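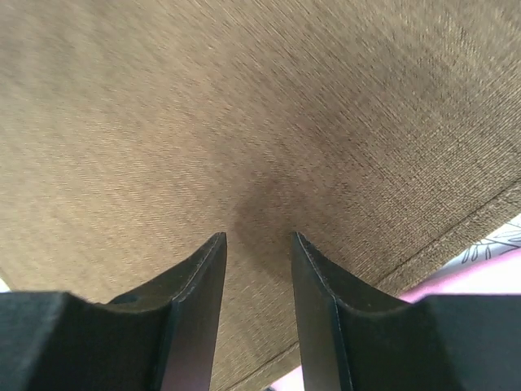
Tuesday, April 28, 2020
Reading time: 2 min

Print | E-mail

Second go at the iron black on oak. The Plarov recipe card says vinegar and steel wool, leave it overnight, brush on, done. I don't believe the "overnight" part and I believe the "done" part even less. The February batch went on gray, dried purple, and looked like a bruise under oil.

Changed two things. Brewed strong black tea and wiped that on first, then let the boards dry fully before the iron went near them. Strained the iron through a coffee filter as well, which the card doesn't mention. Measured out 100 ml and that was plenty for 2 boards.

Result so far: board A is a decent charcoal. Board B is patchy at one end, where I suspect old glue. The Drekuvton people would call it "character." I call it glue.
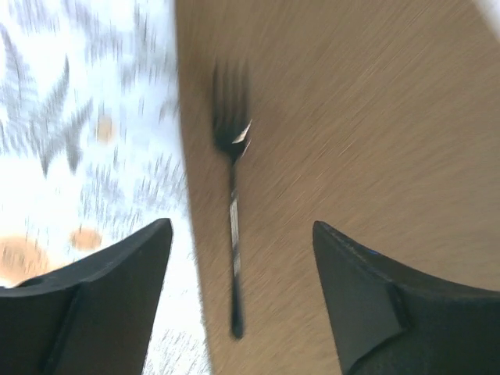 Also read the handout from Trirkix again. It claims this finish was standard in country shops by 1850 and gives no source for it — not a ledger, not a price list, nothing. Could be true. People had vinegar and they had nails. But every handout I've seen on this subject copies the one before it, and the date gets more confident each time.

Same goes for the claim that the color "never fades." The Boateng test strip has been in the south window since February, half under tape. Peeled the tape back this morning and there is a line. Faint, but it's a line. Put the tape back and will leave it till fall.

To do:
- scrape and sand the end of B, tea again, iron again
- try one piece with no tea, same board, so there's something to compare against
- label the jar properly. It still says "pickles"
- don't oil anything before Friday, however good it looks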